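Speaker notes — "Does the Upstairs Work?"
Lunch talk, Wieser building, ground floor
4/9/20

(Wait for people to sit. Skip the thank-yous, they were done in the invite.)

I was asked to talk about what makes a shared upstairs floor pleasant to work on. I don't know that I can. What I can do is go through the claims that came with ours and say which ones I believe.

The claims are from the Cititz brochure, the one we all got in February. It says the floor is "light-filled," "calm" and "ready for any kind of work." Read those out slowly. Let people laugh if they want to.

Start with light. There is a big window with trees behind it, and I have no quarrel with the window. My quarrel is with everything overhead. We have round recessed lights in one part of the ceiling and long fluorescent fixtures in the other, and they were plainly picked by different people. If the floor were as full of daylight as the brochure says, would we need both? 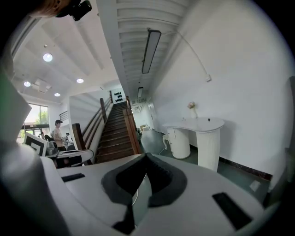

The people who sit by the window like it up there, and they would. Ask the ones whose desks are farther back. When Brastine ran its survey for us it sent out 501 forms across all the buildings and got 336 back. I was told that is a good return. Maybe so. The question was "Are you satisfied with the lighting?" and the choices were yes, mostly and no opinion. I would not hang much on that.

(If someone from Brastine is in the room, offer to talk after. Don't get into it here.)

Next, calm. The ceiling over the hallway side is ribbed, and the brochure calls this "acoustic." I have asked twice for something in writing that says what it does for noise. I got a link to the brochure. I'm not saying it does nothing. I'm saying I have stood at one end and heard a phone call at the other.

The floor finish is the other half of that. Dark green, glossy, all the way down the hallway. It looks good in a brochure. A glossy floor also throws light back in your face, and a hard one carries footsteps. Codus quoted us for a runner and the quote has sat for 3 months.

Now "ready for any kind of work." This is the part I feel strongest about. Go up and look at the corner with the curved desk. Sit at it, if you can. Then tell me where a second person's papers go.
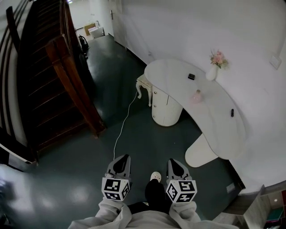
Upstairs: curved desk and stool, next to the stairs.

I like the desk as an object. The fluted drawer cabinet is handsome. The flowers are artificial, so at least they need no watering. But a desk with a kidney-shaped top gives you a nice line to look at and an awkward place to put anything square. And I would want to know who has spent a full afternoon on that stool. It has curved legs and a cushion and no mention in the brochure of a back.

(Pause. Someone will say it's a dressing table. Agree that it might as well be.)

The hallway is also storage, whatever the plan says. There's a cardboard box against the wall down there. One box is fine — my worry is what joins it.

What I'd ask for, in order of cost:
Close the question of the runner, yes or no.
Swap the stool for a proper chair and see if the desk gets used more.
Run the survey again with a "no" on it.

The last one needs 2 weeks and a better form. I have a draft if anyone wants to pull it apart.

(Questions. Stop by ten to one, the room is booked.)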